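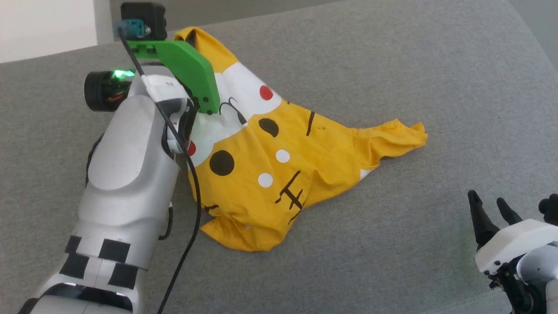 Our project looked at how long it takes to fold clothes, and whether the way a shirt is left lying changes the result. Delia Mansilla and I wrote the method in October. We used T-shirts because everyone in the group owned some. The yellow one with the cartoon face was the hardest to start, as it was bunched up and we had to find the collar and sleeves before doing anything else. Plain shirts were left for the second round.

Each shirt was dropped on the grey surface and folded by the same steps: flatten, sleeves in, bottom up to the collar. 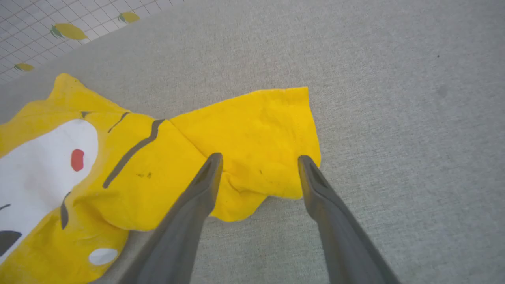 Figure 1. Yellow shirt with the stripes of the print showing.

Žydrūnas Hunt kept the times. Thin cloth was slower to flatten than we expected, and small creases came back when the sleeves were turned in. We dropped 2 results where a step was missed.

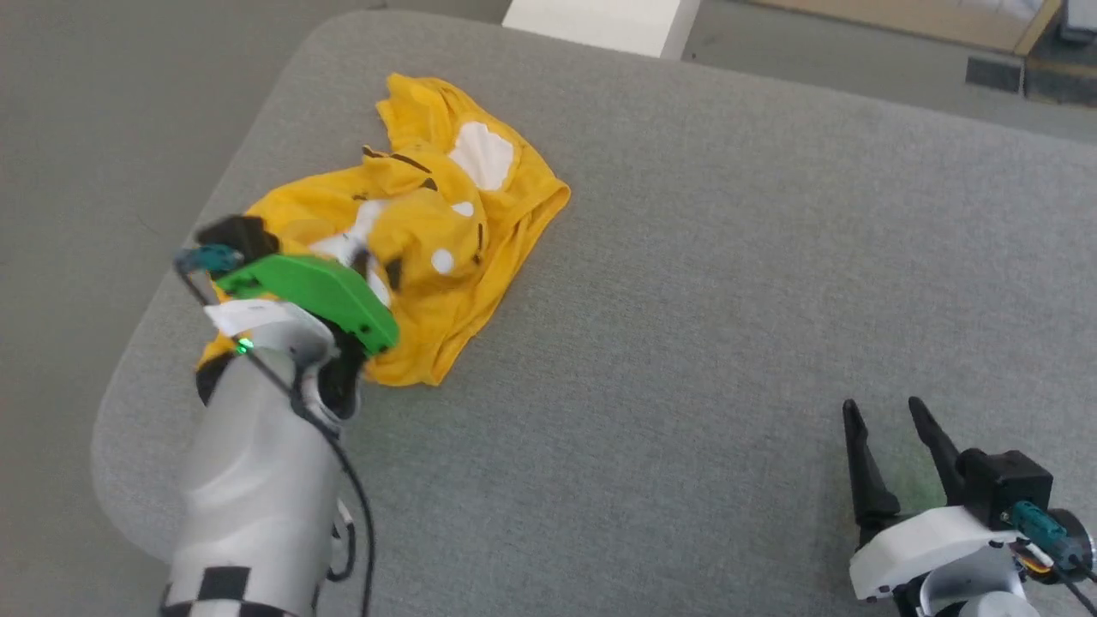 Figure 2. Yellow shirt crumpled on the grey table, print broken up by folds.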